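3. How Families Use Fluoride Rinse at Home

November
By Wickramasinghe, for the Siklow oral health group

In the last section we talked about what the families told us when they joined the study. Now we would like to turn to what went on at the bathroom sink over the weeks that followed, which was, for most of us on the team, the part we had been looking forward to all along.

Of the 58 households that signed up through the Hallitz clinic, 53 kept their rinse diary to the end. We were delighted with that, because keeping a diary with small children in the house is a lot to ask of anybody. Parents wrote down the time of each rinse, whether the child had already brushed, and whether the child spat the rinse out or swallowed some of it. Many of them also wrote little notes in the margins, and we read every one (some were very funny, and a good number were more useful to us than the boxes we had so carefully drawn up).

3.1 Timing

Evening rinsing was much easier to keep up than morning rinsing. In 40 of the households, the evening rinse was written down on nearly every day of the study, while the morning one tended to slip away once school had started again. Parents described hurried breakfasts, lost shoes and younger brothers and sisters who wanted a turn with the cup. Several families moved the morning rinse to the hour after school on their own, and we let them do so, although the instruction sheet had not offered that choice. Looking back, we would offer it from the start.

3.2 Spitting and swallowing

All of the children were old enough to rinse under the clinic's rules, but being old enough and being good at it are two different matters – as any parent will tell you. Ten families practiced with plain water for a few evenings before they opened the bottle. Their diaries had fewer notes about swallowing than the others did. We are careful not to make too much of this, as those families chose to practice and may have been more patient to begin with. Still, it costs nothing, and the Hallitz hygienists have now started suggesting it at checkups.

3.3 Saliva samples

Children gave a small saliva sample at the first visit and again at the last. The samples were kept cold and sent on to the Ukemus laboratory, where fluoride was measured twice in each one and the two readings were averaged. Where the readings disagreed by more than we had agreed to accept, the sample was measured a third time. Results by age group follow in Section 4. 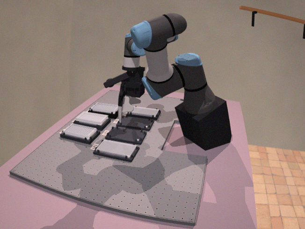
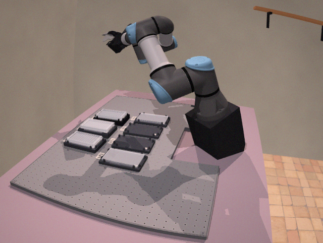
Figure 3. Two simulated views of a robot arm above a perforated board, on a pink table.

Reader comments

My son swallowed his rinse for a week before he got the hang of it. Wish we had tried the water first!

Did the after-school families do as well as the evening ones? I couldn't find it in Section 4.

Lovely to read something on this that I could follow. Passing it on to my sister, she has three under ten.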